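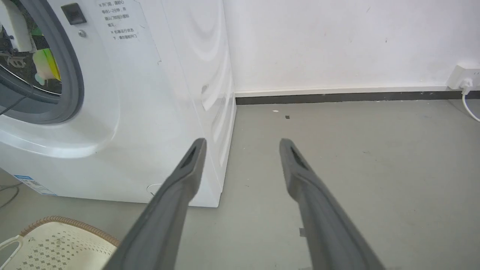 Press Release No. 56

2018-10-28

Hi everyone, Parveen Tarar here from Tanar, and I've got news I've been dying to share! We're opening our second neighborhood laundromat on Hornier Street in December, with late hours all week (yes, Sundays too) and free drying for the first 50 people through the door. My business partner, Lorena Bravo, picked the paint and I picked the coffee, so blame us accordingly. We had 217 replies to our customer survey, and longer hours won by a mile. Want a tour before we open? Call me at the shop and ask for Parveen.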